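**Ticket:** left gripper pose jumps during replay, right gripper fine
**Component:** tracking / Dirent pose solver
**Reported against:** Medus recorder, July build
**Status:** fixed on branch, waiting on merge

### Report

Episodes recorded on the tabletop station replay with a jump in the left gripper pose. The gripper moves smoothly, then flips orientation between two consecutive samples, stays flipped for a short stretch, and flips back. Position moves too, but less than rotation. The right gripper is clean in every episode I have opened so far.

Task is cup and spoon, two hands. Same station, same table, same calibration file as last month.

Steps to reproduce:

1. Open episode 106 in the Botha viewer.
2. Turn on pose axes for both grippers.
3. Scrub to sample 2,018.
4. Watch the left axes. The z axis swings toward the table and comes back 20 samples later.

Expected: continuous pose for both hands.

Console output around the jump:

```
dirent.solve left ok markers=1 err=low
dirent.solve right ok markers=2 err=low
dirent.solve left ok markers=1 err=low
```

No warnings. The solver thinks both answers are good.

### Log

**09:40** Reproduced on a second machine. Same sample, same flip. Not a viewer problem, the bad values are in the file.

**10:05** Checked timestamps. No gaps, no duplicates, no reordering. Left and right streams line up with the head camera. Ruled out sync.

**10:30** Reran the solver offline on the stored video with default settings. Flip is still there, so it isn't something the recorder does when it is under load.

**11:15** Printed both candidate solutions for each marker. A single square marker seen close to face-on gives two poses that fit the corners almost equally well. Over the bad stretch, the two candidates for the left marker have nearly the same error, and the solver keeps whichever is lower on that sample. It changes its mind and we get the flip.

**11:25** This also explains why the right hand is fine. In the bad stretch the solver has the right base marker and the small marker on the angled side face. With two planes in view, one of the candidates stops fitting. On the left it only has the base marker.

**11:50** Tried raising the corner refinement window. Slightly less jitter, flip unchanged. Reverted.

**13:10** Tried a low-pass filter on rotation. It turns the flip into a slow roll, and it adds lag to the fast parts of the reach. Worse for training data than the flip, which at least is easy to find. Reverted.

**13:45** Added a continuity check. When the two candidates are within the ambiguity threshold, the solver picks the one nearer to the previous accepted pose. When they are clearly different it behaves as before.

```yaml
dirent:
 ambiguity:
 mode: nearest_previous
 ratio_threshold: 3
 reset_on_lost_track: true
```

**14:20** Episode 106 is clean from start to end. The left axes stay upright through sample 2,018.

**14:55** Found a problem with the change. If the first sample of an episode is already ambiguous there is no previous pose, and a wrong first pick sticks until the candidates separate. Forced this by trimming the start of an episode.

**15:30** For the first sample the solver now uses the table plane from the station calibration and rejects a candidate that puts the jaw below the tabletop. That handles the trimmed episode. It does nothing on a station with no table plane, so in that case the solver logs a warning and marks the samples as `ambiguous_start`.

**16:10** Reran 20 episodes from the same station. No flips. One episode has a short lost track on the left, where the forearm covers the marker. The gap is reported as a gap and the solver recovers after it. That is correct behavior and not part of this ticket.

### Still open

- Coromora exports made before the fix contain the bad poses. The export tool copies pose values and does not solve again. Anyone training on cup and spoon should export again after the merge.
- The `err=low` text in the console is misleading when two candidates tie. I would like it to print the ratio. Separate ticket.
- Gripper indicator state is not used anywhere in the solver. Someone asked in the thread. It is not read from video, and changing that would not help here.

### To apply before the merge

Check out the solver branch, add the config block from the 13:45 entry to the station file, and run:

```
dirent resolve --episode 106 --write-copy
```

Use `--write-copy` so the original poses stay in place for comparison. Open both versions in Botha side by side and scrub to the same sample.

### Attachment
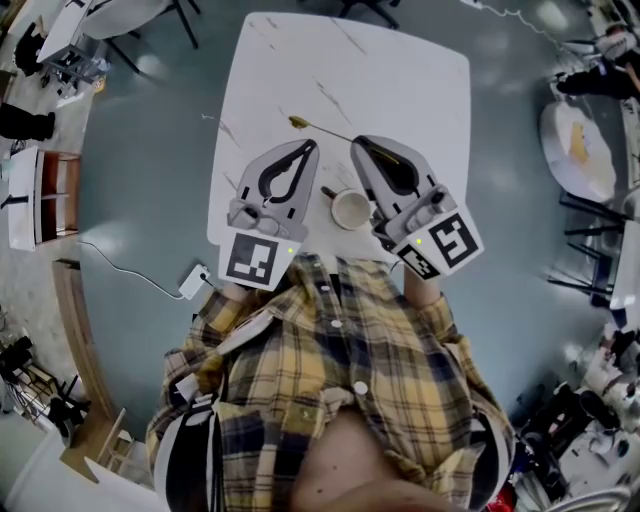
*Head camera, cup and spoon task: both grippers over the table, base markers in view, side-face marker showing on the right one.*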